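The Bin at the End of the Bench

Anyone who has ever moved house knows the last box. The first dozen are packed with care, the plates in newspaper and the books spine down, and then comes the one that takes whatever is still lying around at six in the evening. A candle, a single sock, a toy from a cereal packet, the thing that holds the shower curtain. You tape it shut and write "misc" on the side, and it sits in the new hallway until December.

Anjana Miah has made something close to a career out of that box. She runs the sorting room at Primuvard, a secondhand warehouse on the edge of Wurau that takes in household goods by the vanload and sends them out again to its own shop floor and a handful of smaller stores. Clothes have their own line, and so do books and kitchenware. What comes to Anjana is everything that doesn't belong on a line, and it comes to her in metal bins.

"People feel bad about the mixed stuff," she told me over a very strong cup of tea, on my first morning there. "They apologize when they hand it over. I always tell them it's my favorite part, and they think I'm being polite."

I don't think she was being polite. I spent the better part of a week at Primuvard this summer, and I came to see the appeal of the bins myself, which surprised me, as a person who owns three junk drawers and is at peace with none of them. A full rack of winter coats is a fine and useful sight, but you have understood it in a second. A bin of odds and ends takes a bit longer, and you find yourself leaning over it the way you'd lean over a tide pool.

The system, if you want to call it that, was worked out years ago by Rizwan Kumarasinghe, who has since retired to a house with (I'm told) an extremely tidy garage. He disliked cardboard, which goes soft, and he disliked plastic tubs, which crack in the cold. He bought a first batch of sheet-metal bins from a bakery supplier that was closing down, and the warehouse has been adding to them ever since. There are 78 of them now. They are heavy and noisy and every one of them is scratched, and Anjana wouldn't swap them for anything. The sloping sides mean that small things slide down to where you can see them, and a wipe with a damp cloth puts them right at the end of the day.

The rule she cares about most is that a bin should never be full. New people always want to fill it, she says, because a full bin feels like progress. But a full bin has to be dug through, and digging is how the little pieces get lost, the lids and knobs and the one sock that had a partner two bins over. She likes to see plenty of floor. Spread things out, take the biggest piece first, and the rest will more or less tell you where they want to go.
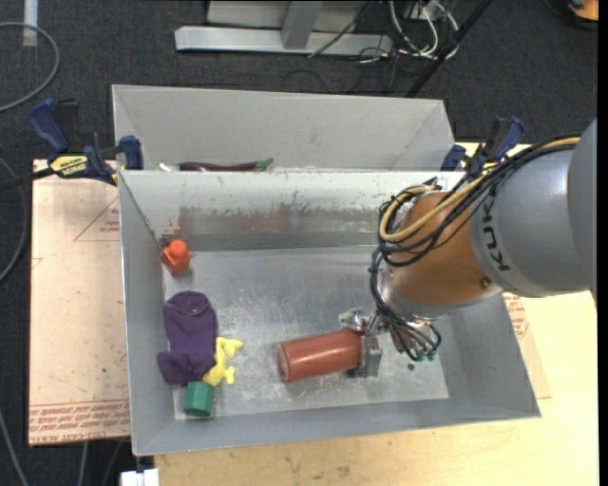
Plenty of floor showing: a glossy cylinder, a scrap of dark purple and a spot of bright orange-red share one of the scuffed gray bins at Primuvard.

The purple is the sort of thing that Habibur Sultana, who handles fabric, gets called over for several times a day. Anything that could be a sock or could be a folded garment goes to him, and he shakes it out and pronounces on it. He keeps a long shelf for single socks, arranged by color from one end to the other, and claims that over 100 pairs were reunited there last year. The ones that stay single are bundled for cleaning rags, but he gives them a good long wait first. I watched him hold a gray one up to the window for quite some time before he put it back.

Small hard things go the other way, to Rafsan Munasinghe's table. He has a soft spot for anything round and shiny and will polish a cylinder or a canister on his sleeve before he has even worked out what it's for. If it can be named, it gets a price. If it can't, it goes on the windowsill, where customers are invited to guess. A good many things have gone home with somebody that way, named or not.

I asked Anjana what a person at home might borrow from all this, without a warehouse to do it in. She thought it over while she tipped the last of a bag out, and said to buy one shallow tray, much bigger than you think you need, and to empty the drawer into it a little at a time. Leave it on the table overnight if you have to. Don't buy dividers until you know what you own. And put the fabric to one side early, as it hides everything else.

I tried it when I got home, with an old roasting pan and the worst of my three drawers. I found a door key, two birthday candles and a green button from a cardigan I gave away years ago. The button is still on the kitchen table, and the other two drawers are waiting their turn.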